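Tusine Home Notes: Looking After Your Home Workout Corner

If you have been following along with a workout program at home, you already know that the hard part is showing up. The second hard part, at least in my house, is keeping the place where you show up from turning into a smelly, slippery tangle of bands and towels. I have been exercising in the same spare room in Custuvcombe for years now, through dance videos and kettlebells and one very brief affair with a jump rope (the ceiling light did not survive), and I've picked up a good many little household habits along the way. I thought I'd put them all down in one place, and if even a couple of them save you a mat or a good pair of sneakers, I'll be delighted!

Washing the mat

Most exercise mats can be washed by hand in the bathtub. Run a few inches of lukewarm water, add a small squirt of plain dish soap, and go over both sides with a soft cloth. Please go easy on the soap. The first time I did this I used a great big glug of it, and my mat was so slick afterward that I slid right out of downward dog and into the bookcase. Rinse until the water runs clear, then lay the mat on a dry bath towel, roll the two up together like a jelly roll, and press down along the length of it with your knees. Unroll, throw the towel in the wash, and hang the mat over the shower rod until both sides feel dry to the back of your hand.

Check the label before you start, though. Natural rubber and cork don't care for a soak, and those do better with a damp cloth and nothing more. Keep rubber out of direct sun, too. I left a lovely green one on the porch rail for most of a June and it came back in crumbs.

Resistance bands

Wipe bands down with a damp cloth after you use them and let them dry flat before they go away. Once they're dry, a light dusting of cornstarch keeps the latex kind from sticking to itself. Before every workout, stretch each one gently between your hands in good light and look for tiny nicks, especially near the handles and wherever it loops around a door anchor. If you find one, out it goes. A snapped band stings like you wouldn't believe.

For storage, I like a row of plain coat hooks screwed into a stud at shoulder height, lightest band on the left and heaviest on the right, so I can grab one without taking my eyes off the screen. Don't hang them on a nail, which will cut into them over time. 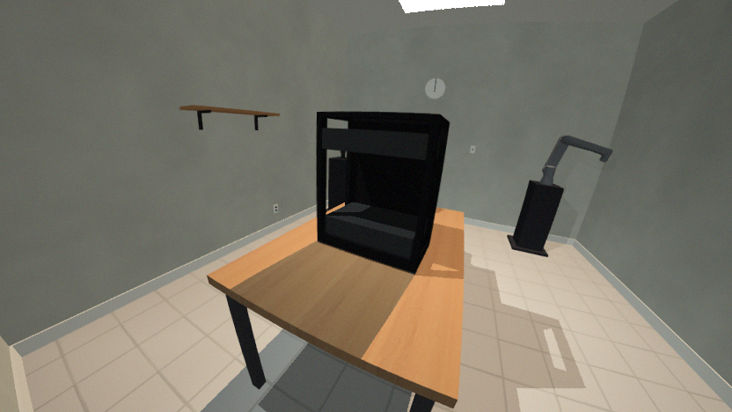 Dumbbells and kettlebells are much less fussy. Bare cast iron wants to be dry, and that's really all it asks of you. If you see a rust freckle, rub it with a bit of fine steel wool, wipe away the dust, and put on the thinnest coat of mineral oil you can manage, then buff it off again with an old T-shirt until your hand doesn't slip. The vinyl-coated ones only need soapy water and a rag. Chrome handles like a drop of white vinegar on a cloth, followed by a clean damp one.

Do store the heavy ones low. I had mine on a shelf at waist height for a while, a bargain Sumampouw bookcase that cost me 64 dollars, and the shelf developed a smile that got wider every month. They live on the floor now on an offcut of carpet, pushed back against the baseboard.

Getting the smell out of workout clothes

Here is where I get the most questions from friends. Those stretchy, silky fabrics hold on to odor in a way that cotton doesn't, and more detergent only makes it worse. Fabric softener is the real villain, so skip it altogether. What works for me:

Turn everything inside out as it comes off.
Hang it over the side of the hamper to dry instead of dropping it in damp.
Soak for half an hour in cold water with a cup of white vinegar, then wring.
Wash on cold with half your usual detergent, and air dry.

I've also used a sports wash called Plurine, and it does a nice job on the really stubborn armpits, but the vinegar soak gets me most of the way there for pennies. Never put vinegar and bleach together, of course.

Sneakers

Pull out the insoles and the laces. The laces can go in the wash in a mesh bag, and the insoles get a sprinkle of baking soda overnight and a good shake over the trash in the morning. Stuff the shoes with crumpled newspaper if they're damp and swap it for fresh before bed. I keep them away from the radiator, having once unglued a sole that way.

The floor underneath

If you work out on tile or hardwood, sweep before you unroll anything. A single grain of grit under a mat will scratch a finish if you do enough jumping on it. Interlocking foam tiles are a kindness to your knees and to whoever lives downstairs, but lift them 3 or 4 times a year and wipe underneath, for moisture does creep in there. A tennis ball with a little dry friction will rub most black scuff marks right off. 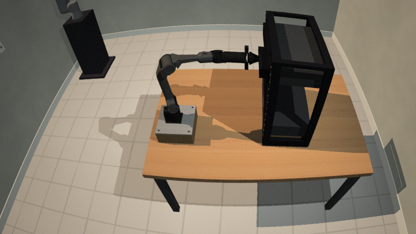
A wooden table with a robot arm on a mounting block, on a beige tile floor.

One last thing, and then I'll let you get back to your lunges. Keep a small basket by the door with a spray bottle (plain water and a few drops of dish soap), two washcloths and a spare hair tie. When the cool-down music starts, I wipe the mat while I'm still down there on it, then the bands, then the handles. If I leave it for after my shower, it waits until tomorrow, and tomorrow I'm looking at yesterday's sweaty mat and thinking fondly of the couch. Change the washcloths every time, and rinse out the spray bottle whenever you refill it.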